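Kitchen Tabletop Episodes: README and cost notes

Mostly I'm writing this for people who want to collect something similar and have to ask somebody for money first. The data loads fine with the default settings, so I'll spend the space on what I bought and what I'd buy again.

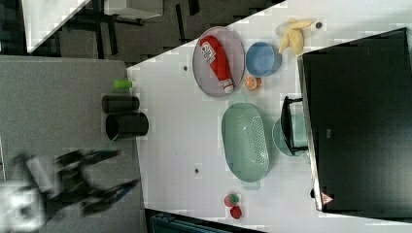

Kendley, June 16, 2023

What's in it: 242 episodes, one arm, one table of toy kitchen things. The budget was 2,925 dollars for everything except the arm, which we lease from Hasell (billed separately, and the lease is up in December, so plan your renewals early!).

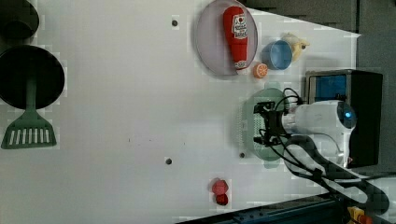 Props were the line I guessed worst. I put down almost nothing for them, then kept going back for more, because you want shapes that ask different things of a two-finger gripper. A ketchup bottle, a green spatula and a light blue cup on its side all need their own approach, and spares of each add up fast. I ended up at nearly 230 dollars on toys and dishes, and next time I'd write that down on day one.

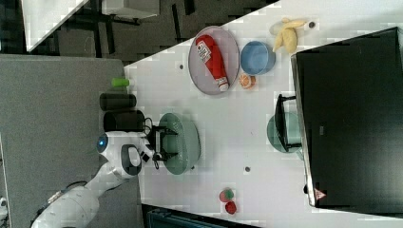

Semuditz wrote in after the first release to ask whether a second arm would have been the better spend. Maybe, if you have staff to run both. For us the money went further on cables, mounts and a set of replacement fingertips from Jatoi, and I'd order 4 sets up front next time (shipping on the second order hurt).
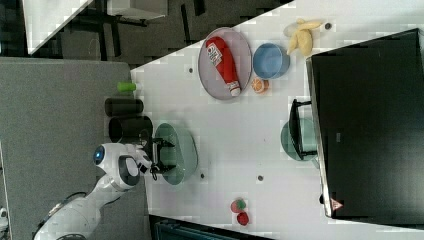

Gripper over the green oval bowl, ketchup bottle on the gray tray behind.

Still open for the next budget: storage (I keep putting it off), a better table clamp, and whether to buy the arm outright when the lease ends. Quotes are in the costs folder, and corrections are welcome.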